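Galería: la mesa de prácticas del taller de cocina Fernetti

Inicio > Talleres > Galerías > Noviembre 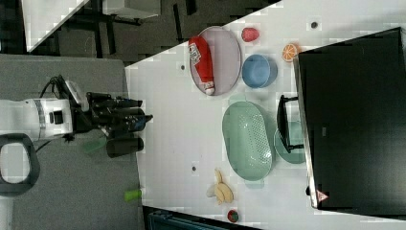
La mesa blanca con parte del material: fuente gris ovalada, bote de ketchup, colador verde menta y plátanos.

En noviembre cambiamos la forma de dar la primera clase del taller de iniciación. Antes empezábamos con una charla sobre utensilios y después pasábamos a los fogones. Ahora la primera hora se dedica a la mesa: qué se saca, dónde se deja y en qué orden se recoge. Esta página reúne el material y las notas de Geetha Pillai, que preparó la sesión, para los alumnos que preguntaron por los detalles.

Los platos y las fuentes

Sobre la mesa hay una fuente ovalada grande de color gris, un cuenco redondo azul claro y un plato redondo verde azulado. Los tamaños distintos son útiles para el ejercicio de emplatado, en el que cada grupo tiene que repartir los mismos ingredientes en recipientes que no se parecen. El cuenco se usa también para el aliño. Quien venga de fuera puede traer su propio plato si lo prefiere - basta con marcarlo por debajo.

El colador

Es ovalado, grande y de color verde menta, con la base perforada. En clase lo utilizamos para lavar fruta y para escurrir legumbres cocidas. No lo usamos para la pasta, que tiene su propio escurridor en el armario del fondo. Después de cada uso se enjuaga por las dos caras y se deja boca abajo.

La fruta

Los plátanos están debajo del colador. También hay una fruta roja pequeña junto a la fuente, otra roja y verde cerca del borde de la mesa y una rodaja de cítrico. Para la macedonia de la segunda clase hacen falta 200 gramos de fruta por persona, ya pelada. La compra la hacemos en la frutería Loureiro, que abre temprano y nos la deja en la puerta antes de las nueve.

El bote de ketchup

Es de los de apretar, rojo, con etiqueta blanca y tapón blanco. Está cruzado sobre la fuente. Al recoger, las salsas van siempre de pie y con el tapón limpio, en la balda baja de la nevera. Anneliese Fröhlich, que da la clase de salsas, lo sustituye en la cuarta sesión por uno casero de tomate, vinagre y azúcar moreno. La receta se entrega impresa.

El soporte negro

Tiene barras verticales y queda a la derecha, tapando una parte del plato verde azulado. Hay que dejarle sitio libre por delante para poder meter y sacar cosas sin arrastrar lo demás.

Orden de recogida

Primero la comida, después los recipientes y al final los utensilios pequeños. La mesa se pasa con un paño húmedo y se seca con otro. Los paños usados van al cubo de la entrada, no al fregadero.

Datos prácticos

Los grupos son de 6 personas. Cada sesión dura 2 horas y empieza a las 18:00. El delantal está incluido; el calzado cerrado es obligatorio. Los alumnos con alergias deben avisar al hacer la inscripción, también si ya lo comunicaron en un taller anterior.

Las plazas de la próxima edición se piden en recepción o por teléfono. La lista de espera se mantiene de una edición a otra.

Textos: Geetha Pillai
Volver a Galerías | Siguiente galería: Masas y panes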